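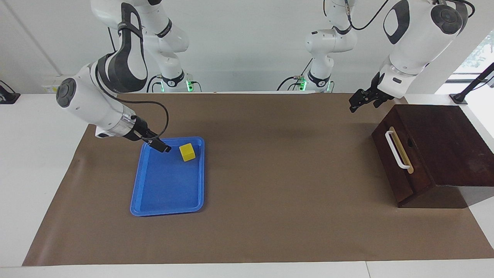
**Kontrollgang Brandschutz und Fluchtwege, Dirow, Halle 2**
Datum: 24/01/2023 – geprüft von: Lộc Huỳnh

- [x] Fluchtweg Nord frei. Zwei Paletten von Zallton standen zu nahe bei der Tür, sind jetzt umgestellt.
- [x] Feuerlöscher Nr. 1453: Plombe in Ordnung, Prüfmarke vom November gut lesbar.
- [ ] Notleuchte über der Treppe: flackert beim Test. Bitte Akku tauschen, ich habe es schon im Kasus eingetragen.
- [x] Erste-Hilfe-Kasten vollständig, nur Pflaster sind wenig.
- [ ] Regal C: das Schild für die Traglast fehlt. Erlaubt sind 400 kg pro Fach, im unteren Fach 300 kg.
- [x] Tor: schliesst richtig, aber mit lautem Geräusch. Ich bin nicht sicher, ob man die Rollen schmieren darf – bitte den Hersteller fragen.

Offene Punkte bitte an mich melden, wenn sie erledigt sind. Ich komme dann noch einmal zur Kontrolle.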